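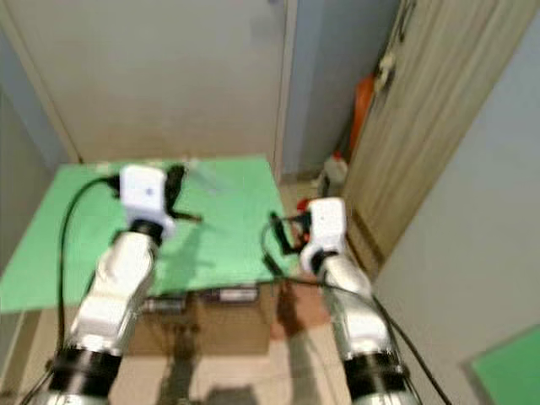 Auer Prasurix: idle hunts between 600 and 1,100 rpm when warm

Asked in Fuel and Ignition, Ganelmont Owners Help

The car is a base Prasurix coupe with the small V6 and automatic. It was built in the short run of 2,282 cars that got the Jikine throttle body in place of the Auer unit. Cold idle is steady. After 8 minutes of driving the idle starts to swing and continues until I shut the engine off. No stored codes. I have replaced the air filter and the PCV valve with no change. Is the idle air valve on this throttle body the same part as on the Auer one?

Posted by coupe_base_v6

It is not the same part. The Jikine valve has a shorter pintle and a different connector key. Before you order one, check for a vacuum leak at the throttle body gasket. The Jikine casting needs the thicker gasket, and many cars were put back together with the thin one. 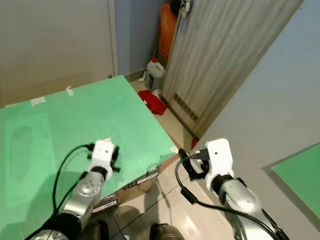 With the engine warm, spray a little carb cleaner along the joint and watch the tachometer. If the speed changes, replace the gasket. If it does not, remove the valve (2 screws), clean the seat and pintle, and refit it with a new O-ring. Then do the relearn:

1. Turn the key on, engine off, for 30 seconds.

2. Turn the key off for the same time.
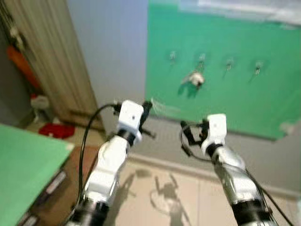
3. Start the engine in Park with all accessories off and let it idle until the fan cycles once.

Posted by ganel_wrench

Had this on mine. It was the coolant temp sensor. Try that first, it's cheap.

Posted by prasurix_auto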